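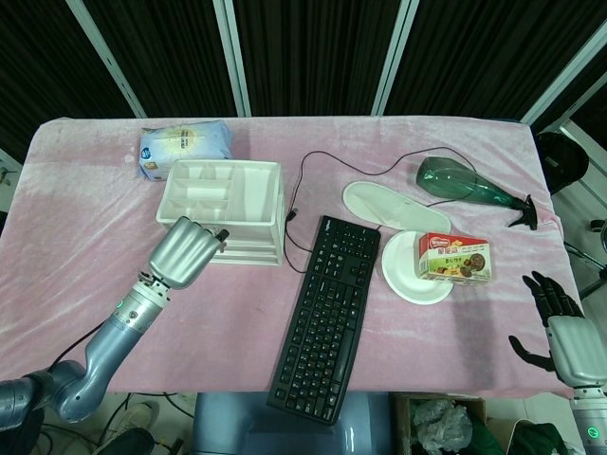 Figure 17. Two-arm station with a mixed tabletop layout, both arm lights green.

Section 4: Good practice at the table

Welcome to the part of the guide that people tend to skip, and we do hope you will stay with us for it. The sections before this one dealt with bolting down, wiring up and first power-on. From here on we are concerned with everyday habits: how to lay out a table, where to stand, and what to do before either arm is allowed to move. These rules were first written for our workshop at Flamville and have since been tidied up by Laurențiu Pîrvu and his colleagues at Flenden, so if you trained with us some time ago you may find a step or two in a new order. Please follow the order given here.

4.1 Preparing the table

1. Make sure both arms are in the rest position and the Groris controller is set to HOLD. Do not lay out objects while the controller is in READY, even if you only mean to nudge something.

2. Spread the cloth and smooth it by hand from the middle outwards. A few wrinkles in a plush cloth like the pink one in Figure 17 are quite all right, and you needn't go at it with an iron! What you do want to flatten is any fold thick enough to catch a fingertip.

3. Check that the cloth doesn't hang where it could be drawn into a wrist joint. If it slides about when you press on it, fasten it underneath with the clips supplied.

4. Draw the curtains behind the table, if your station has them, and see that they hang clear of the furthest point either arm can reach.

Note: A plain dark backing helps the cameras tell pale things, such as a white slipper or a paper plate, from whatever is behind them. If you change the backing, run the camera check in Section 3 again.

4.2 Laying out the objects

5. Place the largest and heaviest items first. A drawer organiser or a keyboard is much easier to put down on a clear cloth than to squeeze in afterwards, and you will thank yourself for it later in the day.

6. Add the lighter things next. Soft packets, boxes of biscuits and the like may lie flat or at an angle, whichever the task sheet asks for. An item may rest on another (a box on a plate, say) provided the sheet allows it and the pair doesn't rock when you touch the table.

7. Look at anything with a lead. In Figure 17 the keyboard's cable crosses the cloth and runs along the back of the table, and a layout of that sort is allowed only for tasks marked CABLE on the sheet. For all other tasks, coil the lead and tie it, or choose a different object.

8. Look at anything that overhangs the front edge. The lower end of the keyboard in the figure does so by a little. Overhang is permitted where the sheet calls for it, but please press gently on the overhanging end and make certain the object stays put.

CAUTION: Spray bottles must be emptied, rinsed and dried before they go on the table, whether they are to stand up or lie on their sides. A hand closing on a trigger will spray whatever is inside, and the wrist connections are not sealed against liquids.

4.3 Clearing the floor

9. Walk once round the station, slowly. Move boxes, packing, bags and fabric out of the walkway, and push spare chairs back beyond the marked line.

10. Gather loose cables on the floor into the cable cover. Never run them where the operator will be standing.

WARNING: Keep your feet, as well as your hands, outside the marked line once the controller leaves HOLD.

4.4 Before the arms move

11. Check the ring light near each wrist. Both must show steady green. If either is amber or dark, stay in HOLD and look up code 2149 in the fault list.

12. Look along the outside of each arm and see that the cable there lies close, with no loop that could snag on an object.

13. Say "moving" aloud, wait for an answer from anyone else in the room, and only then turn the key to READY.

14. Let the arms make 2 slow passes above the table before starting the task. Keep a hand by the stop button throughout.

If you need a replacement set of cloth clips, quote part number 372 to the Vasiliu stores desk. Stopping and restarting in the middle of a task is covered in Section 5.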